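Home Kitchen Laundry Workshop Garden Contact

Looking after a white benchtop

White benchtops and tabletops are easy to live with once you have a routine. The advice on this page is for laminate and painted tops. Stone and solid timber need their own cleaners, and you should check with whoever supplied them.

For the daily wipe, use a damp microfibre cloth and a few drops of dishwashing liquid in a litre of warm water. Wring the cloth out well. Water left sitting along a join works its way into the board underneath, and once the edge has swollen it won't go back down. Dry the joins with a tea towel. 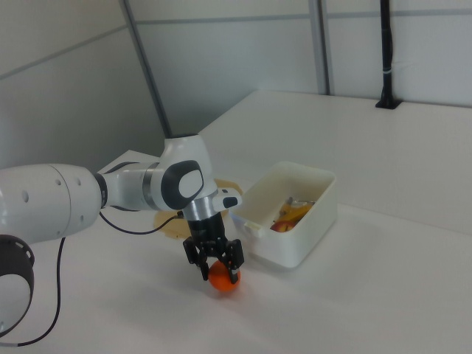 382 words

Tea, coffee and turmeric are the usual stains. Mix bicarb soda with water until it's about as thick as toothpaste, spread it over the mark and leave it for ten minutes. Wipe it off with a soft cloth and rinse. Don't scrub. Bicarb is mild, but rubbed hard it will dull a gloss finish, and the dull patch shows up worse than the stain did.

Ballpoint and marker come off with methylated spirits on a cotton bud. Test a hidden spot first, and don't use metho at all on a painted top. Open a window and keep it away from the stove.

Grey scuffs from the bases of pots and appliances are usually metal left on the surface. A melamine sponge takes them off with light pressure. Welington Fontes, who fitted kitchens in Hadano for years, used to stick felt pads under anything heavy that got dragged about — a packet costs a couple of dollars and lasts ages.

Plastic tubs kept on the bench for scraps, pegs or screws should be lifted now and then and wiped underneath. Grit collects under the rim and scratches when the tub is slid across.
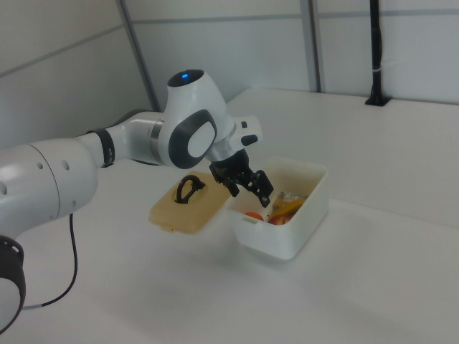

Can I use bleach on a yellowed white top?
It's best left alone. Yellowing from sunlight is in the surface itself and bleach won't shift it, though it may weaken the colour around it. If the yellow is cooking grease, warm water and dishwashing liquid will bring it off in two or three goes.

Small chips can be filled with a laminate repair paste in a matching white. Clean the chip with metho, let it dry, press the paste in with a plastic scraper and level it straight away. Leave it overnight before putting anything on it. Whites vary a lot, so take a photo and an offcut to the shop if you have one.

Cords are worth a look while you're cleaning. Keep them clear of the sink and the cooktop, and run them along the back edge where you can. Sticky residue from old cord clips softens with eucalyptus oil. Leave it on for five minutes, then wipe with soapy water. 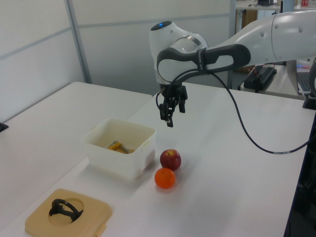 White tabletop with a black cable across it.

Rinse cloths after every use and hang them to dry. Wash them at 60 degrees without fabric softener, which leaves a film that streaks on white.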